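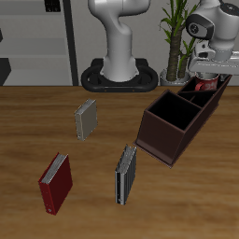
How a Book Is Put Together

Pick up any hardcover book you have at home and hold it shut in your two hands. It feels like one solid thing, a bit like a brick, doesn't it? But a book is really a whole crowd of parts, and every one of those parts has a name. Once you know the names you'll start spotting them everywhere, at the library, at school, even in your grandmother's hallway (ask before you pull anything off the shelf!).

The outside

The hard front and back are called the boards. They are usually made of thick, stiff card, and something nicer is glued over the top, such as cloth or printed paper. A cover can be any color the publisher likes, red or gray or black or bright yellow with frogs on it.

The narrow part that joins the two boards is the spine. Yes, just like yours! It's the side you see when books are lined up on a shelf, so that's where the title usually goes. Turn the book around and you'll find the opposite side, where the pages open. Bookbinders call that the fore edge. The top of the pages is the head and the bottom is the tail, so a book has a head, a tail and a spine, and I have always thought that makes it sound like something you could keep in a hutch.

All the pages pressed together are known as the page block, or sometimes the text block. Look at it closely from the side and you may see thin stripes. Those are the edges of the sheets, one on top of another.

The inside

Now for my favorite part. You might think a book with 300 pages is made from lots of small pieces of paper, cut to size and stuck in one at a time. Some are! Plenty of paperbacks are glued that way. But many hardcovers begin as very big sheets, with several pages printed on each side. Some of those pages look upside down at first, and the order seems like nonsense. Then the sheet is folded in half, and in half again, and suddenly every page is the right way up and in its proper place.

A folded bundle like this is called a signature. The signatures are stacked in order and sewn together through the folds, and the sewn edge gets a coat of glue. After that the block goes into its cover, held there by strong sheets of paper called endpapers.

Gualtiero Serra binds books by hand in a little workshop in Boltcombe, and he let me try sewing a signature last August. My thread went into a knot the size of a pea. He was very kind about it.

Try it yourself

Take 4 sheets of plain paper and fold them all in half together, like a birthday card. Open them out again and ask a grown-up to help you poke three holes along the fold. Push a needle and thread in through the middle hole, out through the top one, down the outside to the bottom hole, and back in. Tie the two ends together in the middle. You've made your first signature, with sixteen pages to fill, counting both sides of every leaf.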